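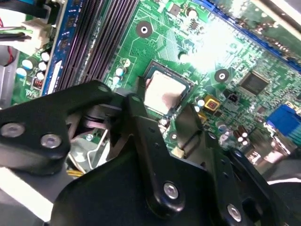
*Board noch im Gehäuse, rosa Reste rechts auf dem Heatspreader*

# Rosa Rückstände auf dem Heatspreader: im Sockel reinigen oder CPU raus?

**jucelia_a** · Beiträge: 2

Hallo zusammen,

ich nehme gerade einen älteren Rechner auseinander, der bei uns im Verein stand. Das Board ist grün, die CPU sitzt im Sockel, und auf dem silbernen Deckel klebt auf der rechten Seite ein rosafarbener Rest. Ich kenne Wärmeleitpaste nur in Grau oder Weiß. Ist das auch welche, oder kann das ein altes Wärmeleitpad sein?

Zweite Frage: Kann ich das abwischen, solange der Prozessor im Sockel sitzt, oder muss er vorher raus? Ich möchte das Board und die CPU einzeln weitergeben und nichts verbiegen. Isopropanol ist vorhanden, fusselfreie Tücher auch.

Gruß
Jucélia

---

**Bokwood** · Beiträge: 1.419

Pads in Rosa gab es bei Boxed-Kühlern immer wieder, ebenso Paste in der Farbe. Vom Bild her lässt sich das nicht sicher sagen. Für die Reinigung ist es auch egal, beides geht mit Isopropanol ab.

Lass die CPU im Sockel. Der Deckel ist dort fixiert, du kannst mit Druck arbeiten und hast keine Kontaktseite in der Hand. Tuch anfeuchten, von außen zur Mitte wischen, Tuch wechseln, fertig. Und vorher das Netzteil vom Strom trennen. Der weiße Stecker oben links ist ja noch dran.

---

**Havus** · Beiträge: 354

Sehe ich anders. Wenn die CPU ohnehin raus soll, dann zuerst raus damit und auf einer festen Unterlage reinigen. Im Sockel läuft dir die gelöste Paste gern unter den Rahmen, und dann hast du den Schmier am Rand des Sockels. Den bekommst du dort deutlich schlechter weg als vom Deckel.

---

**Bokwood** · Beiträge: 1.419

Nur wenn man das Zeug draufgießt. Mit einem leicht feuchten Tuch läuft nichts. Ich mache das seit Jahren so und hatte noch keinen Sockel mit Paste drin.

---

**Havus** · Beiträge: 354

Du vielleicht nicht. Ich habe genug gebrauchte Boards gekauft, bei denen genau das passiert ist. Einmal war es so viel, dass ein RAM-Kanal nicht erkannt wurde, und nach einer Stunde mit Lupe und weicher Bürste lief er wieder.

---

**tarek_z** · Beiträge: 1.000

Ihr habt beide recht, es hängt davon ab, wie dick der Rest ist. Dünner Film: im Sockel wischen. Dicker, weicher Klumpen: erst trocken mit einem Stück Plastik abheben, eine alte Kundenkarte reicht, danach feucht nachwischen.

@jucelia_a: Weißt du, welcher Sockel das ist? Es macht einen Unterschied, ob die Pins an der CPU oder im Board sitzen. Bei Pins an der CPU legst du sie nie auf die Unterseite, außer in eine passende Schale oder auf leitfähigen Schaumstoff. Bei Pins im Board ist die CPU unkritischer, dafür muss sofort eine Abdeckung auf den Sockel.

Den Speicher würde ich übrigens vor dem Ausbau des Boards auch noch mal ansehen. An den Slots sammelt sich Staub, und mit Pinsel kommst du jetzt noch gut hin.

Tarek

---

**jucelia_a** · Beiträge: 2

Danke euch. Die Sockelbezeichnung habe ich nicht gefunden, ich suche noch mal mit Lampe. Strom ist ab, die Kabel ziehe ich nach und nach.

Ich habe mich für Havus' Weg entschieden und den Prozessor herausgenommen.

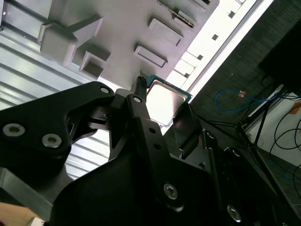

Jetzt stellt sich die Frage nach der Verpackung. Ein Händler, Botside, verkauft passende Klarsichtschalen, aber nur im Zehnerpack. Lohnt sich das für eine einzelne CPU, oder reicht eine antistatische Tüte mit etwas Schaumstoff? Verschickt wird sie innerhalb Deutschlands als normales Päckchen.

---

**Baranauskienė** · Beiträge: 354

Schale, wenn du irgendwie eine bekommst. Frag im Marktbereich hier im Forum, da liegt bei vielen noch eine leere in der Schublade, und die meisten geben sie gegen Porto ab.

In der Tüte allein rutscht die CPU herum. Mit Schaumstoff geht es, der muss aber leitfähig sein, also der schwarze und kein Verpackungsschaum aus dem Paket vom letzten Einkauf. Danach in einen kleinen Karton, Umschläge kommen geknickt an.

---

**Bokwood** · Beiträge: 1.419

Zehnerpack ist Unsinn für ein Stück. Ich nehme leitfähigen Schaum, Antistatikbeutel und eine feste Pappschachtel. Damit ist bei mir alles heil angekommen — auch CPUs mit Pins unten.

---

**Havus** · Beiträge: 354

Da stimme ich dir ausnahmsweise zu.

Zum Board noch: Bitte nicht ohne Schutz für den Sockel verschicken. Falls es die Kappe nicht mehr gibt, eine passende gebrauchte besorgen. Klebeband direkt über den Sockel ist keine Lösung, der Kleber bleibt am Rahmen hängen.

---

**tarek_z** · Beiträge: 1.000

Und vor dem Verkauf Typenbezeichnung vom Deckel abschreiben, sobald er sauber ist. Die wollen alle Käufer wissen. Ein scharfes Foto von der Unterseite gehört auch ins Angebot, sonst kommen hinterher Diskussionen über verbogene Kontakte.

Eine Schale müsste ich noch haben. Ich schaue im Keller nach und schicke dir heute Abend nach 19 Uhr eine PN.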